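The First Ninety Days: How a Mid-Sized Employer Welcomes Its New Sales Hires
Project report by Geum-ok Byun
Business program, Wikesham
May 20, 2022

I want to start by thanking everyone at Hakura who put up with me and my notebook all spring, and especially Ji-hoon Hwang, who manages the sales team and answered every email I sent him (there were a lot of them!). My question was a simple one. When a company hires a salesperson away from a bigger employer, what happens between the cheerful announcement and the day that person is really pulling their weight?

Hakura has 154 employees, split between its main office here and a smaller branch in Sillside. I sent a survey to everyone hired into sales or account support in the last few years and got 40 replies back, a good deal better than I had feared. I also sat down with three of the newest people for longer talks.

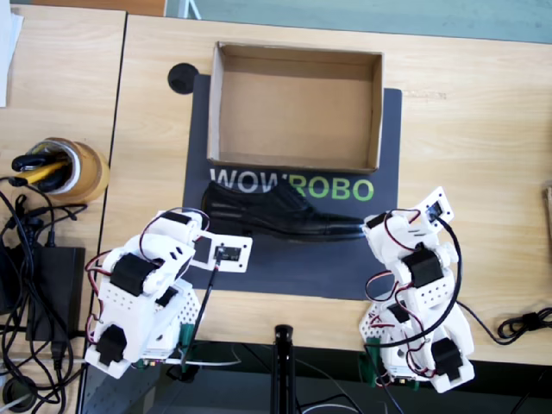 The clearest thing in the replies was how much people cared about having one person to go to. Those who were given a buddy in the first week used words like "settled" and "looked after." Those who weren't mostly wrote about passwords. One woman at the Sillside branch spent her first two days asking whoever walked by how to log in to Yook, the customer database, and she still sounded a little tired telling me about it.
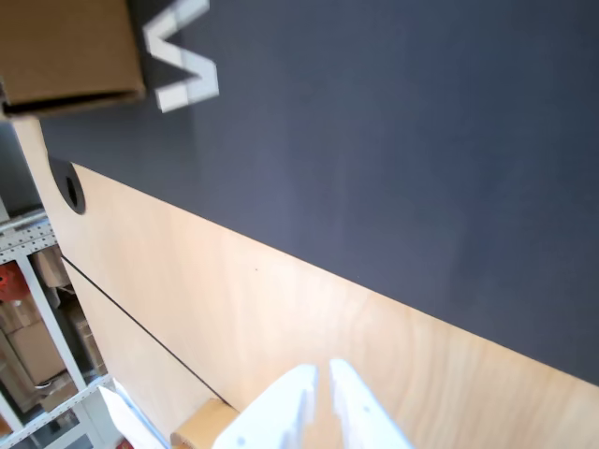
Workspace came up more than I expected, so I added a question on it halfway through. People remember their first desk for years, and they remember whether it was ready for them. It doesn't have to be fancy. A pale wood top like this one, with a round black hole for the cables, would have pleased nearly everybody who wrote to me, as long as the computer was there and the chair went up and down. Two people mentioned having to borrow a chair from the break room.

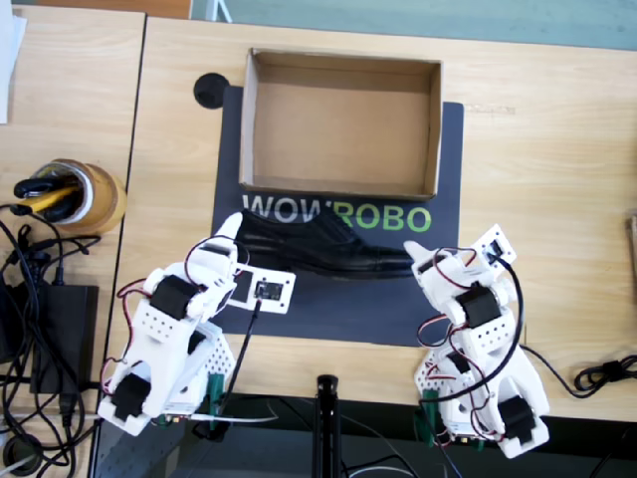 Then there was the matter of what to wear, which made for some of my favorite conversations. The handbook says "business appropriate" and leaves it at that, and someone coming from banking reads those words very differently from someone coming from a phone store. Mr. Hwang told me that half the questions he gets before a start date are about clothes. A glossy black dress shoe like the one lying here under the green and white lettering would be right for a client visit, and a bit much for a day of training calls. My suggestion is a short paragraph in the welcome letter that says so.

Money was a touchier subject. New sales hires get a $4000 guarantee while they build up their accounts, and several didn't understand when it ended.
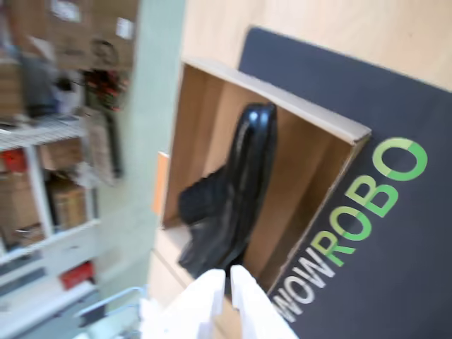 I would put that end date in the offer letter, in plain words, and have the manager go over it again at the one-month chat. I would also give every new hire a buddy, at both offices, and ask for database logins before the start date. Mr. Hwang plans to try the buddy idea with the September group, and he has kindly said I may come back and survey them.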